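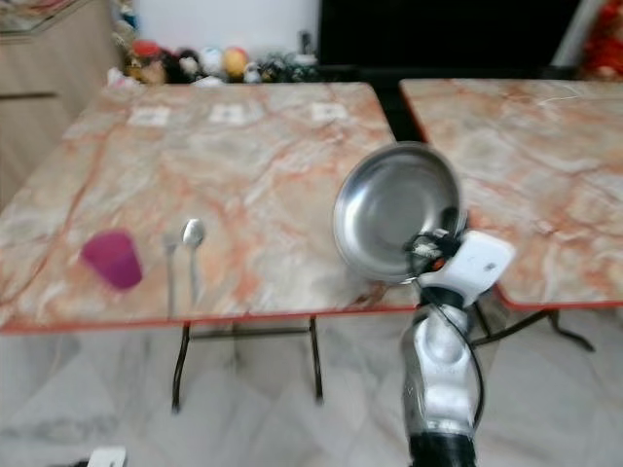
Oltix Student Robotics Club Opens Table-Setting Challenge to New Teams

The Oltix Student Robotics Club announced today that its Table-Setting Challenge will accept entries from outside teams for the first time when it returns in December. Registration is open to clubs, classes and independent student groups, and 19 teams have signed up to date.

The challenge asks students to program a robot arm to handle ordinary tableware on a folding table. Each team receives the same list of items and a starting layout, and must complete a place setting within seven minutes. Judges award points for placement, for gentle handling and for the quality of the team's written log.

"Students come to us wanting to build something fast," said Elżbieta Czarnecka, faculty adviser to the club. "Picking up a bowl by its rim teaches them patience, and it teaches them to write down what they tried. We are very pleased to share that work with other schools."

Club members have been preparing the course since the start of the term. Practice runs use metal tableware and a plastic cup, and small printed cards are set along the back edge of the table. Polished steel was kept on the item list at the request of the students, who found that a shiny surface is harder for a vision program to read than a dull one.

The event is supported by a grant of $3,000 from Zovden, which will cover tableware, replacement gripper parts and travel help for visiting teams. Najjar Hall will host both rounds - practice in the morning and scored runs beginning at 1 p.m.
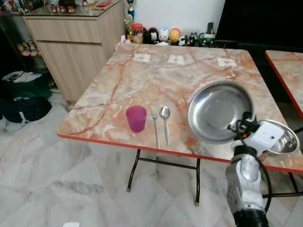
Do teams need to bring their own robot arm?

Teams may use an arm supplied by the club or bring one of their own, provided it passes a safety check before the practice round. Groups using a club arm will be given two practice sessions.

All programs must run without remote control during scored rounds. A team may stop its robot once and restart it, with a loss of points. Members may not touch the tableware after the starting signal.

"My first program dropped the spoon every time," said Bogumił Laskowska, student captain of the club. "We kept the logs from those runs, and new members still read them."

The winning team will receive the Fukidden Cup and an invitation to present its work at the club's spring open house. Rules and entry forms are available from the club office.

Last updated: 4:15 p.m.

7 shares | 3 comments

Comments

mrs_k_physics
Is there a lower age limit? I have a very keen group of eighth graders.

Dale R.
Glad to see the logs count toward the score. Wish we'd had that in my day - our notes were a mess.

tinbender
Can visiting teams get the tableware list before registering? We'd like to start practicing on the bowl.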